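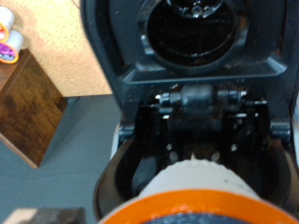

Department of Accounting and Finance, Su College
Intermediate Financial Reporting

Chapter 4
Profit, Adjusted

Most companies that report a profit report two of them. The first follows the accounting rules and has been looked over by an auditor. The second is called adjusted, underlying, core or normalized, and it follows whatever rules the company has set for itself. Guess which one goes in the headline.

The usual defense is that the official number is noisy. A factory closes, a lawsuit settles, a warehouse floods, and a year that was fairly good on the whole looks bad. Take the odd items out and the reader gets a better view of the business. There is some sense in this. The trouble starts when you ask who decides what is odd, and why so few managers ever find a lucky gain odd enough to remove.

Take the restructuring charge. A firm lets workers go, pays them off and adds the cost back to its adjusted profit as a one-time event. Next year it does so again. A cost that comes back every year is a cost of running that business, whatever label sits beside it in the table.

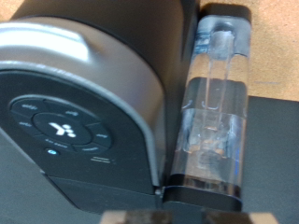
Figure 4.1. Control panel on the front of a countertop appliance.

Stock pay is a harder case. Managers like to add it back on the grounds that no cash leaves the building. That is true as far as it goes. But employees accept shares in place of wages, and the owners pay for them by holding a smaller slice of the firm. If the shares were worth nothing, the employees would want money.

In this chapter you will learn to walk from the official profit to the adjusted one, line by line, and to ask of each line whether you would have allowed it. Bring several years of reports to the job. A single year will nearly always look reasonable.

Opening Case: The Veten Add-Backs
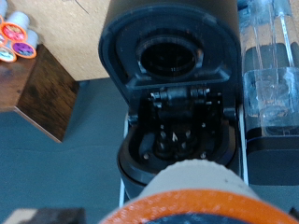
DEKAR, February

Veten told shareholders on Saturday that adjusted profit had risen 37 percent, a record. The official result, given further down the same release, was a loss. Between the two stood a charge for joining its billing system to that of Pluvach, a smaller rival it had bought, along with stock pay and the cost of cutting 2,000 jobs.

Rongrong Liao, the finance chief, called the charges "behind us." She had used the same words a year earlier.

Before reading on, write down which of the three items you would leave out of profit, and what evidence would change your mind. Keep the page. You will need it for Section 4.2.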